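We use cookies to remember your settings and count visits. Accept | Decline

# Zundlow Home Visit Records

Posted Jun 11, 2026 by Snežana Angelovski

This dataset holds records from a home visit project for people with long-term illness in the Zundlow district. Visits were made by nurses and aid workers from Salehi, a small relief group that helps with rent, medicine, transport and food. The records cover what each household asked for, what it received, and how long it waited.

Names, addresses and phone numbers have been taken out. What remains is one row per visit, with a household code that lets you follow the same family over time.

## What is in the files

- `visits.csv` – 2,929 rows, one for each completed visit
- `households.csv` – 534 rows, one for each household
- `requests.csv` – the help asked for at each visit, linked by `visit_id`
- `codes.txt` – the meaning of every code used in the other three files

All files are UTF-8 with commas between fields. Dates are given as month and year only. Text fields are in English. Most interviews were held in other languages and the notes were translated by the worker who made the visit, so wording varies a lot from one worker to the next.

## Main fields

`household_id` is stable across all files. A household that moved kept its code if the worker could confirm it was the same family. When a household split, the part that included the patient kept the old code and the other part was closed.

`condition_group` has 12 values. These are broad groups such as kidney disease, diabetes, heart disease and cancer. If a patient had more than one condition, the field holds the one that led to the referral. The others are in `other_conditions`, separated by semicolons.

`travel_minutes` is the one-way trip to the place where the patient gets treatment, as told to the worker. Nothing was checked against a map. People who had not gone for treatment in the past month were left blank, and a blank should not be read as zero.

`rent_status` has the values `owns`, `rents`, `stays_free` and `unknown`. Many families who came to the city for treatment live with relatives and pay a share of the bills. They were coded `stays_free` in the first round and `rents` after that. The change was made by the field team in October and it does affect the totals, so please use `rent_status_fixed` if you want to compare rounds.

`wait_days` runs from the day a request was written down to the day help was received. Requests still open when the data was closed have no value here. In `requests.csv` they are marked `open`.

## How the visits were done

Each household was visited by two people where staffing allowed. One asked the questions and the other wrote down the answers on paper. The forms were typed up later at the Salehi office using Collamar, a form tool the group already had for its food program. Collamar cuts off any note that runs over its limit, and a number of the longer notes end in the middle of a word. The paper forms were used to repair these where the writing could be read.

Visits took place in the daytime. Patients who were at a clinic on the day of the visit were often spoken for by a wife, husband or grown child. The field `answered_by` shows who gave the answers. Pain and sleep questions answered by someone other than the patient should be treated with care, and we left them out of our own tables.

## Consent and privacy

Every adult who answered was told what the records were for and could stop at any time. Help did not depend on saying yes. Fifteen households asked to be left out of the shared data and their rows were removed before the files were numbered, so there are no gaps in the codes.

Ages are grouped in bands. Neighborhood names were replaced with the letters A to H. Condition groups that appeared only a few times in a neighborhood were folded into `other`. Please do not try to work out who any household is, and do not join these files with clinic lists or voter rolls.
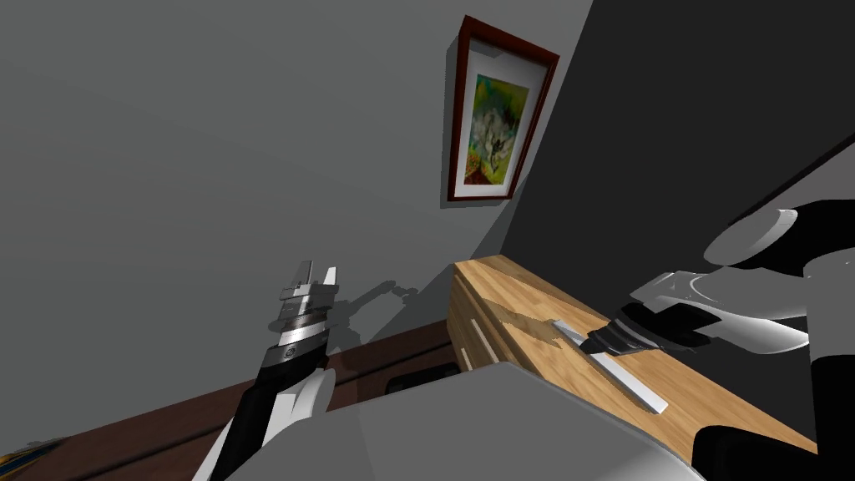
## Known problems

Neighborhood F was visited late and has few repeat visits. The road in was closed for part of the project and the team went on foot.

Transport requests are undercounted in the first round. The form had no box for them, so workers wrote them under `other_help` or skipped them. Kaan Uysal read through the notes and moved the clear cases over. Those rows have `recoded` set to 1.

Medicine costs were given per week by some families and per month by others. The column `med_cost_month` has been converted, but where the period was missing we left the cell blank. The raw figure is in `med_cost_raw`.

A few households show two visits in the same month. These are real second visits, mostly to deliver something, and are not duplicates.

## Use and credit

The data may be used for research, teaching and planning of aid programs. It may not be used to decide on benefits, insurance or credit for any person. If you publish something based on it, name the dataset and Salehi, and send us a copy if you can – the field team likes to see them.

Storage is paid for by Hikomix, which had no part in the visits or in preparing the files.

## Changes

- 1.2 – added `rent_status_fixed`, repaired cut-off notes
- 1.1 – moved transport requests out of `other_help`
- 1.0 – first release

Corrections go to Snežana Angelovski. Give the `visit_id` and the field name, and say which version of the files you have.

Contact | Privacy | © 2026 Salehi | Back to top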